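Support > Studio print > Large format > Ticket log

Tue 25 April
By studio print desk, Lunder building

Sheets coming off the Lunder plotter at the wrong scale, hatching missing

Status: closed, see bottom. Leaving the whole log up as second years will hit the same thing in July when the resits go through.

Reported problem

Student in the Hattori studio sent an A1 section drawing at 1:50. Came out slightly small. Scale bar on the sheet reads right against itself, obviously, but put a scale rule on it and the walls are thin. Also brick hatch gone on the left hand side of the section, fine on the right. Same PDF looks perfect on screen.

Second report same morning, different student, same studio, site plan. Scale wrong, hatching ok. Logged as one ticket for now, might be two faults.

File from first report is 285 MB. That is big for one sheet. Noted, come back to it.

What we know at the start

- Plotter is the one in room 112, by the window
- Jobs go via Zidix queue, not direct
- Everything was printing fine before the Easter break as far as anyone has told us
- Paper roll changed when we came back
- Other studios not complaining, but other studios not really printing yet, their reviews are later

Step one, rule out the paper

Roll is the right width. Loaded square. Ran the plotter's own test page from the front panel, measured the box on it with the steel rule, spot on. So machine is feeding properly and it's not stretch or slip. Did it again after lunch to be sure. Same.

Step two, rule out the drawing

Opened the section PDF on desk machine. Page size is proper A1. Measured a door with the PDF measure tool, correct at 1:50. So the file is fine for scale at least. Asked student how it was made, exported from the layout, not scanned, not resized, no "fit" ticked that they remember.

Tried to get them to send a fresh export anyway. Got the same file back with a new name. Fine.

Step three, skip the queue

Took the file on a stick straight to the plotter. Scale correct. Door measures right on the paper. Brick hatch STILL missing on left.

So two faults. Scale is somewhere in Zidix. Hatch is in the file. Should have split the ticket, too late now.

Step four, the queue settings

Logged into Zidix as admin. Took ages, password had expired over the break and reset mail went to the old shared inbox. If you are reading this and need the reset, the new inbox is the one on the inside of the cupboard door.

Queue preset for A1 is called "Satus A1 fine". That came across with the rest of the Satus presets when the old print server was switched off. Looked through every tab. Under page handling, "shrink to printable area" is on. It was off on the old server, there's a screen grab in the handover notes showing it off.

Turned it off. Saved. Sent section through the queue. Still small.

Logged out and in again, setting is back on. Brilliant.

Step five, why it won't stick

Preset is locked. Zidix lets you edit a locked preset, lets you press save, says nothing, then puts it back. Have sent them a message asking for at least a warning. No reply so far.

Workaround: copy the preset, edit the copy, make the copy the default, hide the old one. Copy is called "Lunder A1 true size". Please don't rename it, the student instructions point at that name.

Sent section again. Door measures right. Sent site plan from the second report. Right as well. Boundary line now sits very close to the edge of the sheet, which is how it was drawn, student happy.

Scale fault done.

Step six, the hatch

Back to that file size. Section had every brick drawn as seperate lines, no hatch pattern at all. Whole elevation modelled brick by brick then cut. Plotter memory fills up partway accross and it just drops what it can't hold, no error on the panel. That's why it was fine on screen and fine on one side.

Tried splitting the sheet into tiles. Worked, but there is a visible join and you can't pin that up for a final review.

Tried "print as image" in the PDF reader on the desk machine. Works. Line weights a touch heavier, thin dashed lines nearly solid. Student didn't like it, fair enough.

Tried flattening the drawing in the layout program and replacing the modelled bricks with a proper hatch in the section cut only, left the elevation behind alone. File drops to a fraction of the size. Prints clean through the queue first go. Looks better too if you ask me, the cut reads properly now.

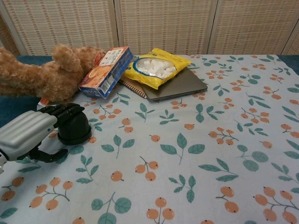

What to do if you get this

If your sheet is a bit small:
- check you picked "Lunder A1 true size" in the Zidix window, not anything starting with Satus
- if a Satus preset still shows up, restart the machine, it's holding the old list
- measure a door or a grid line, don't trust the scale bar, it shrinks with everything else

If bits of the drawing are missing:
- look at your file size before you send it
- swap modelled brick, tile or planting for a hatch where you can
- turn off layers nobody will see at that scale
- if you are out of time, print as image and accept the heavier lines

Don't keep resending the same job. It sits in the queue and holds up everyone behind you, and you pay for the paper.

Reprints

Both students on this ticket get their sheets redone free. Anyone else from Hattori studio who printed A1 since the break, bring the sheet to the desk and we'll measure it with you. Smaller sizes not checked yet. A3 goes to a different printer so should be ok but I havent put a rule on one.

Still open

- Zidix to answer about locked presets
- A2 preset probably has the same setting on, check before resits
- take the Satus presets off completely once the other studios have moved over
- new note for the wall by the plotter, old one still shows the old server

Closing this. If it comes back open a new ticket and put the preset name in the first line.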